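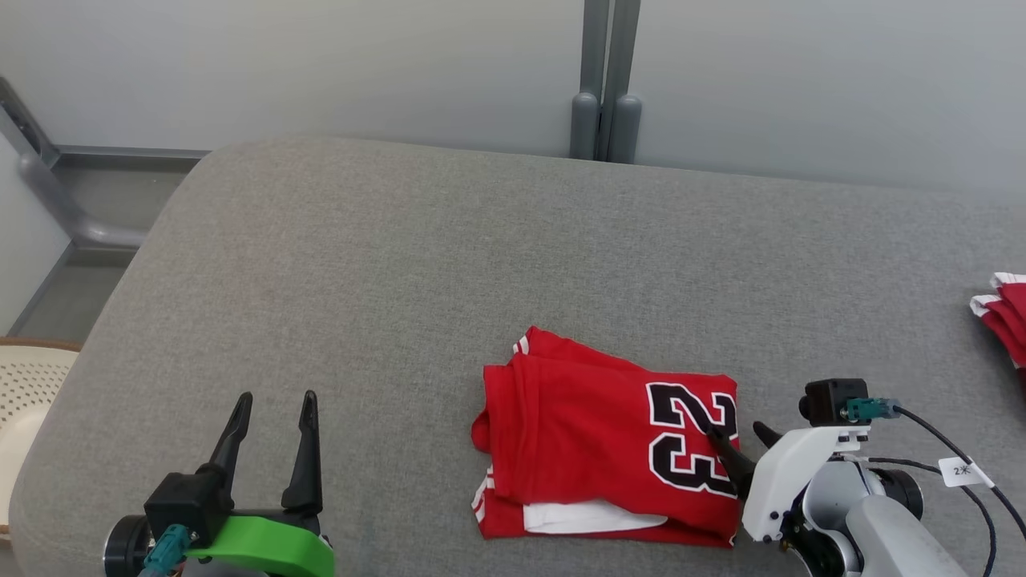
Dunleavy, October

TEAM KIT: FOLDING AND STORAGE, GALLERY PAGE 4

Red basketball jersey, number 23, folded to a rough rectangle on the gray padded bench. Black numerals with white outlines, white trim. The number stays face up so the shirt can be found without opening the fold.

This page covers the red set. The white set and the warm-up tops are on the pages before it. Text by Veerle Mulder, fold method by Aurelio Tovar.

Notes on the red set

Surface. The bench in Room 194 is used for all folding. The woven cover has enough grip to hold a jersey flat while the second side is brought over. A bare table top lets the fabric slide, and the side seams drift out of line.

Fold. Lay the jersey face down and smooth it from the collar to the hem. Bring each side in toward the center. Fold the hem up to the shoulders, then turn the whole piece over. Numerals should not be creased through the middle of a digit. If a crease falls there, open the jersey and move the side fold outward.

Edges. A little of the lining may show at the bottom of the fold. This is acceptable for storage. For photo day, refold with the hem tucked under.

Stacking. Red garments go in one stack at the end of the bench, trim edges facing the same way. Keep the stack low enough that it stands without leaning.

Storage. Finished stacks go to cabinet 202, upper shelf, in the Dimix boxes. The box label lists jersey numbers in ascending order. Shorts are boxed separately and carry the same label color.

Missing or damaged items. Write the jersey number and the fault on the sheet inside the cabinet door. Loose numerals go to Barrett Kapoor for repair. Do not iron them.

Spare labels are in the top drawer under the cabinet.

Previous page: White set
Next page: Shorts and socks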